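Doltby bus link to be cut back from December

Published: Fri 20 November

Evening buses between Doltby and Brestimik will stop running next month after the operator, Schmieder, said too few people were using them. The last service on weekdays will leave Doltby market place at 7.15pm. At present the final bus goes at 10.40pm. Saturday times stay as they are.

Schmieder said the late journeys carried 2,970 passengers in the past year and that fares did not cover the drivers' wages. A petition against the change has 800 names so far, many of them from people who work late shifts on the Jundo estate.

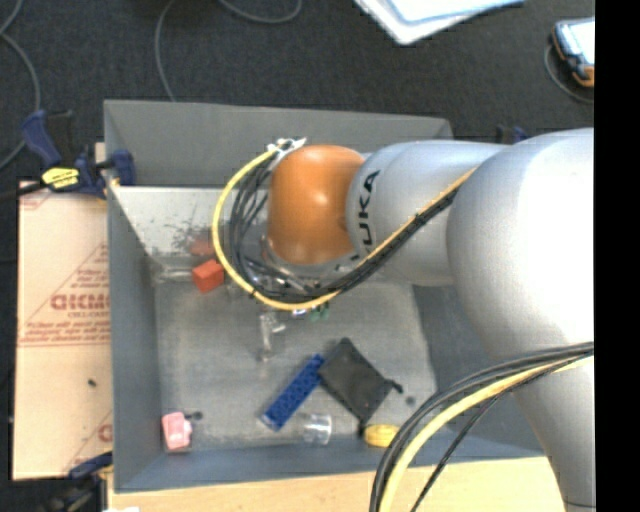
Antonina Pylypenko said she would have to pay for a taxi home three nights a week and had already asked to swap to mornings. She wants the 9.30pm bus kept, even if the others go.

The council gave £113 a week towards the route until the spring but has not renewed the grant. Councillors will discuss the petition at their December meeting, which starts at 6pm in the town hall and is open to the public. New timetables will go up at stops a week before the change.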